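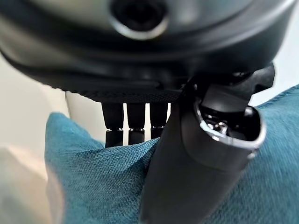

Dedos y pulgar junto a un cojín de trama gruesa, desde la cámara de muñeca.

Gasska, juego de buenas prácticas para manos robóticas y textiles del hogar
Fabricante: Privodberg
Categoría: Seguridad y método / Manipulación de objetos blandos
Disponibilidad: en almacén

Un cojín parece el objeto más inofensivo de la casa. No pesa, no se rompe, no corta. Y sin embargo, quien haya puesto una mano de varios dedos a ordenar un sofá sabe que ahí se juntan casi todas las cosas que merece la pena tener por escrito: costuras que se enganchan, cremalleras escondidas, un pulgar que empuja contra el relleno sin que el control note gran cosa, cables que rozan el asiento y una persona que se acerca a sentarse porque, claro, es un sofá.

Gasska pone orden en todo eso. Es un juego de trabajo compuesto por 29 fichas de procedimiento, una galga para las juntas de los dedos, testigos de tela, cinta de marcar y un cuaderno de registro. Llevamos tiempo usándolo en nuestro propio taller y nos gusta mucho, sobre todo porque está escrito por gente que ha tenido que desenganchar un fleco de una falange con unas pinzas (y se nota en cada página).

Para quién es

Equipos que prueban robots con brazos y manos en salones, dormitorios o salas montadas como tales. También centros de formación que quieran enseñar desde el primer día a trabajar con método. No hace falta un modelo concreto de robot: las fichas hablan de pinzas, de manos con dedos articulados y de instalaciones de uno o dos brazos, y cada una indica qué apartados se pueden saltar.

Qué trae la caja

Fichas de procedimiento, tamaño cuartilla, plastificadas, con anilla
Galga de juntas en 2 espesores
Testigos de tela: punto, trama abierta, rizo y felpa
Cinta de marcar para suelo y tapicería, de adhesivo débil
Saco de lastre de 600 gramos
Cuaderno de registro con hojas autocopiativas
Bolsa de lona con bolsillo exterior

Las fichas, por dentro

Están repartidas en bloques con pestaña de color. El bloque de preparación es el que más se usa y el que primero se ensucia, así que el plastificado se agradece. Recoge el estado de la zona, el mando de parada, el recorrido de los brazos y la revisión de la mano pieza por pieza.

La revisión de la mano nos parece una maravilla de sencillez. Se empieza por la palma y se sigue hacia las puntas. Se pasa la galga por cada junta con el robot sin tensión, se miran los huecos entre dedos contiguos, se comprueba que no quede ningún tornillo asomado en la cara que va a tocar tela y se anota cualquier carcasa abierta. Si una falange deja a la vista su mecanismo, la ficha pide decidir antes de empezar: se tapa, o se trabaja solo con telas de la lista corta (nada de flecos, nada de punto suelto, nada de encaje). Lo que no vale es dejarlo para cuando ya hay un hilo dentro.

Después viene el cableado. Las fichas distinguen entre cable fijo, cable con holgura y cable ajeno al robot, y este último tiene casilla propia. Un cargador de teléfono sobre una mesa auxiliar también es cable ajeno. Se retira o se declara, y quien lo declara firma.
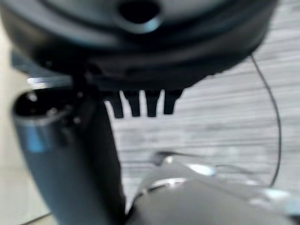 Nour Kanaan nos escribió que el apartado de cables le pareció exagerado durante la primera semana y que ahora es el que más defiende en su laboratorio. Pedía, eso sí, una casilla para los cables que cruzan la superficie de trabajo por necesidad, con un punto de sujeción acordado. Tenía toda la razón, y la edición actual ya la lleva en la ficha de preparación, justo encima de la firma.

Esa clase de correcciones son lo mejor del producto. Privodberg revisa el texto cada enero y envía las fichas cambiadas a quien haya registrado su juego, sin coste, durante 5 años. Llegan en un sobre, se abren las anillas, se sustituye la hoja y la vieja se archiva en el cuaderno con su fecha de retirada. Parece un detalle menor, pero cuando hay que reconstruir con qué reglas se trabajó en una tanda antigua, ahí está todo.

El bloque de contacto

Aquí entramos en lo más bonito. Las fichas de contacto tratan lo que pasa entre la primera fibra tocada y el agarre firme, y lo hacen con palabras que se pueden usar en voz alta en la sala: roce, apoyo, hundimiento, pliegue, agarre. Cada palabra tiene su definición y su límite de actuación. En roce, el operador puede corregir la trayectoria. En apoyo, puede corregir, pero avisa. A partir de hundimiento se para el avance, se mira el pliegue y se confirma antes de cerrar.

Al principio cuesta. La gente dice «ya lo tiene» cuando quiere decir tres cosas diferentes, y la ficha obliga a elegir. En Surnbridge hicieron una tarde entera de prácticas solo con el vocabulario, sin mover el robot, con una persona haciendo de mano y otra dictando, y salieron encantados. Se lo recomendamos a cualquiera que estrene el juego.

El pulgar tiene ficha aparte. En muchas manos es el dedo más voluminoso y entra en oposición a los demás, de modo que la tela queda atrapada entre dos frentes. La ficha propone que el pulgar llegue el último, con velocidad reducida, y que se revise la base tanto como la punta. Hay una tabla de esquinas, bordes y centros de cojín, con la orientación de la palma preferida en cada caso.
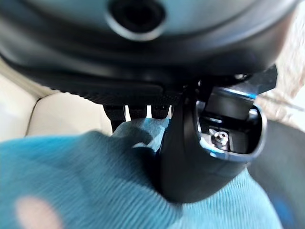

La tabla se completa con los testigos de tela incluidos en la bolsa. Se coloca el testigo sobre una superficie tapizada, se repite el mismo apoyo varias veces y se examina el tejido a contraluz, buscando hilos sacados, brillo o marcas de presión. El saco de lastre sirve para que el testigo no se desplace. Con rizo y con punto conviene girar la muestra un cuarto de vuelta entre apoyos: la misma mano puede portarse de maravilla en un sentido y engancharse en el otro.

Los resultados van al cuaderno. Cada hoja tiene espacio para la mano usada, la tela, el sentido del hilo, la palabra de contacto alcanzada y las observaciones. No hay casilla de «correcto», y nos parece un acierto enorme. Se escribe lo observado y la decisión la toma después el responsable, con varias hojas delante.

Distancias y personas

El bloque de convivencia se ocupa de la gente que comparte la habitación. Pide marcar en el suelo la zona de barrido de los brazos, con los codos incluidos, y también la posición de los pies o de la base. Si el robot trabaja frente a un sofá, el asiento completo se considera ocupado mientras haya tensión en los brazos, por mucho sitio libre que quede en un extremo. No se ahueca un cojín a mano. No se recoge lo que se ha caído detrás del respaldo. Se para, se anuncia la parada, se espera la respuesta del operador y entonces se entra.

Para instalaciones de dos brazos hay una regla que hemos adoptado hasta para tareas que no tienen nada que ver con textiles: mientras una mano está en contacto, la otra tiene una posición declarada. Puede ser de espera, de apoyo o de recogida, pero se dice antes y se escribe. Las sesiones se vuelven mucho más tranquilas y las grabaciones se entienden mejor al repasarlas.

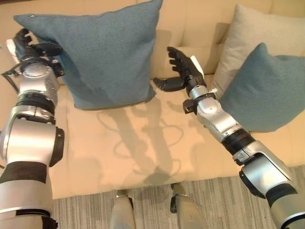
Trabajo a dos brazos ante un sofá tapizado: mano izquierda junto al cojín grande, mano derecha abierta.

Compatibilidad con la documentación propia

Gasska no sustituye a la evaluación de riesgos de la instalación, ni al manual del robot, ni a las normas que sean de aplicación en cada país. Está pensado para vivir al lado de esos documentos. Cada ficha lleva al pie un espacio en blanco para anotar la referencia interna correspondiente, y el cuaderno incluye un índice para cruzar unas con otras. Si una ficha y el manual del fabricante del robot se contradicen, manda el manual y se tacha la línea de la ficha. Con bolígrafo, sin miedo.

Las hojas del cuaderno salen por duplicado: el original se queda en el cuaderno y la copia acompaña a la grabación o al informe.

Cuidado y reposición

Las fichas se limpian con un paño húmedo. La galga se guarda seca y plana en su funda. Los testigos de tela se gastan, y deben gastarse; en cuanto uno presente hilos sacados de usos anteriores, se retira. Vendemos recambios sueltos y también por surtidos. La cinta aguanta bien en moqueta y en tarima, aunque en tapicería clara aconsejamos probarla antes en un rincón poco visible y quitarla al terminar la jornada.

Idioma y envío

El juego se sirve en español. Górecki se encarga de la distribución y del registro de los juegos; al hacer el pedido basta con indicar el correo del equipo al que deben llegar los avisos de revisión. Los pedidos que entran antes de las 12:00 se preparan ese mismo día, salvo el lunes, que es día de inventario.

Preguntas sobre fichas concretas: escríbannos con el número de ficha y el tipo de mano. Las fotos del enganche, si las hay, son bienvenidas.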